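How a Robot Learns to Pick Up a Banana (Slowly)

You can pick up a banana. You have done it for years without any training, and you've probably never thanked your hand for it.

At the Trallcombe after-school robot club, picking up a banana is a serious project. The club's robot is named Getier. It has one arm, two black fingers and no common sense whatsoever. A small camera rides near the fingers, so the club can see what Getier sees. Sometimes what Getier sees is gray.

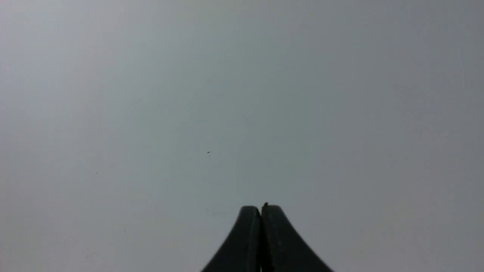 Step 1: Show it how

Robots don't learn from speeches. Kedir Negussie tried one in March, and it was a good speech. What works is steering the arm through the job yourself while the computer saves every move. One try from start to finish is called a demonstration. The club has saved 980 of them, and Hamdia Abera says she did most of the boring ones.

Step 2: Make it harder

If the banana always sits alone in the same spot, the robot just learns the spot. So the club shuffles things. An apple may join the banana on the green plate. A cloth may land on top of part of it. 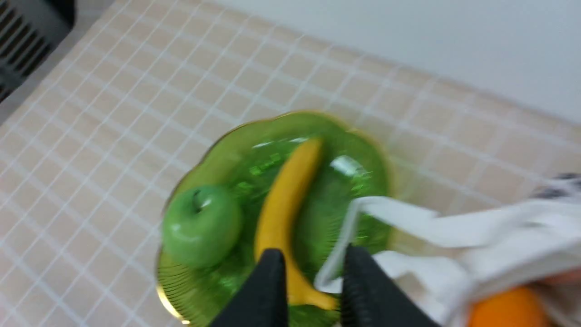 Ayantu Degefa is in charge of shuffling, and she is a little too good at it. Her rule is that if you groan when you see the setup, it's ready.

Step 3: Let it try alone

Now everyone takes their hands off the controls. Getier gets 30 tries. A try counts only if the fingers close on the banana and lift it. Poking doesn't count. Neither does grabbing the air beside it, however gracefully. 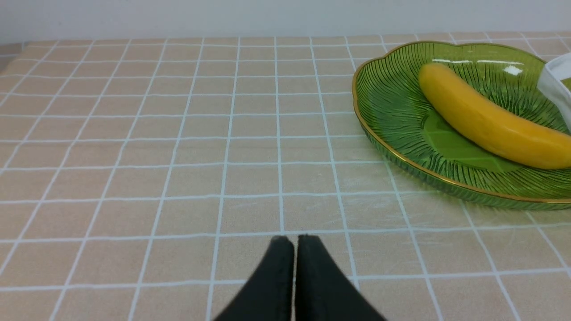
After the last try, Bontu Kassa writes the score on the board and the club argues over what to fix. Usually the answer is more demonstrations. Hamdia has asked for a snack first, preferably one she can pick up herself.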